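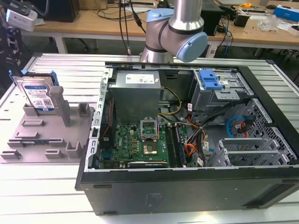 Trestonis Opens Its Gripper Comparison Bench to Outside Teams

COKVILLE — Trestonis is very happy to share that its comparison bench, where grippers, arms and controllers are tried out on real computer teardown work, will start taking bookings from outside teams in February.

The bench grew out of a question our customers at Baran kept asking us: which gripper should we buy for pulling drives and memory out of old desktop towers? We didn't have a good answer, so we began testing, and before long we had logged 2,187 picks with four grippers and two controllers (and worn out a fair number of fingertips along the way!).

"A hard drive is easy to hold and surprisingly hard to set down straight in a fixture," said Soon-im Sung, who leads the work. "We want people to bring their own hardware and find that out on our bench, before it costs them a production line."

Each visiting team gets 200 picks and a written report. Requests go to Ro-un Pyo at the Midameo office, who answers mail every Thursday.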